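January, workshop notebook, Truketti stage build

Started at the Parry end of the shed. The second run of crowd barrier came back from Drosville with the feet bent again, so I have put those sections to one side with yellow tape on them. Do not load them for Rureno until they have been straightened. The pins are in the blue crate, counted in by the driver and not by us.

Main job was the front-of-stage riser. The old one flexed in the middle when the drum kit went on at the autumn show. I have put in 2 extra cross braces and moved the bolts out from the corners. Loaded it with 700 kg of water drums and left it over lunch. No movement at the middle that I could find with the straight edge, but the left-hand leg had dropped a little into the rubber pad. Swapped the pad for the harder sort and loaded it again. Better. I would still like a wider foot under that leg if the Rureno ground is as soft as last year.

Tried the site radios. Channel 2 is clear from the loading door to the gate. Past the gate it breaks up, same as before. The spare aerial made no difference so I suspect the base unit. Left a note on it.

Lighting for the quiet tent: dimmer pack trips when all the lamps come up together. Fine if they are brought up one after another. Have set a 90 second fade in the desk as a stopgap. Somebody with more patience than me should go through the cable, as one of the plugs feels loose in the socket and I ran out of time to open it.

Wristband printer jammed again on the wide roll. Cleaned the rollers with the pads from the drawer, ran a strip of blanks, then a strip of Truketti test prints. The black is faint along one side. Order a new ribbon before we do the crew bands.

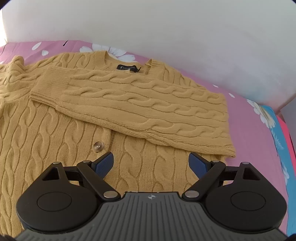
Lost property for the Rureno weekend needs a proper form this time. Last year's book had page after page of "jumper" and "coat, dark" and we could not match half of them to the emails that came in. I have drafted one with boxes for type, main colour, knit or cloth, neck, label and where it was handed in. Filled out a trial line to see if the boxes are big enough: cardigan, mustard yellow, chunky cable knit, round ribbed neck, small black label at the back of the neck, looks like POLOWALK. It just about fits, though the label box wants to be longer. Size should have its own box too. The tag number goes top right so it can be read with the bags stacked on the shelf.

Bags: the clear ones are too thin and split at the tie. Parry stores have a heavier sort, asked for a price.

Stopped at 5.40. Riser is still loaded, leave it that way overnight and check the left-hand leg first thing. Battery charger is on at the back bench, green light means done. Shed key is back on its hook.

To do: ribbon, longer label box, radio base unit, barrier feet, dimmer plug.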